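Skellance pouring cell

The Skellance pouring cell is a small tabletop robot station at Caltmont, used for handling bottles, mugs and other clear vessels. It is best known among the people who work on it for its upkeep routine, which was written down by technician Diệp Triệu and has been passed around, photocopied and scribbled on ever since.

Layout

The cell has a single arm and a two-jawed gripper working over a cloth-covered table, with a second cloth hung behind. Green was settled on early, after a good deal of friendly argument about grey. Clear plastic and glass are tricky things to work with, as they take on the colour of whatever is behind them, and a plain background at least keeps that colour the same from one day to the next.

Routine care

The jaws are wiped with a barely damp cloth at the start of every shift, and the mounting screws are checked by hand - never with the power driver, which stripped a thread in the cell's first year and has not been forgiven. The table cloth is pulled flat and brushed. The backdrop may be left a little creased, although Triệu's notes grumble about it at some length.

Grip force is reset after every 60 pours. A soft drink bottle gives under the jaws far more than a rigid one does, and it gives more again as it empties, so the setting is tried on a part-filled bottle and held for 10 seconds before anything is tipped. The wrist joint is greased on Sunday, when the cell is resting, and the cable run is looked over for rubbing at the same time. The log passed 1135 pours before the first set of jaw pads was replaced.

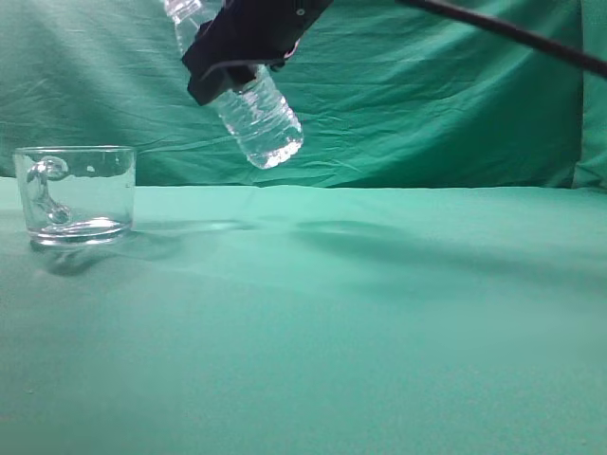 Gripper holding a bottle of water at a tilt, with a glass mug on the table.

Repairs

Most faults are small ones. Worn pads let a bottle creep, and are changed as a pair. A stiff wrist is usually old grease, and a good clean brings it back nicely.

Related articles
Nunetico gripper pads
Nông wrist joint
Caltmont workshop

Shared 4 times
Contact | Back to top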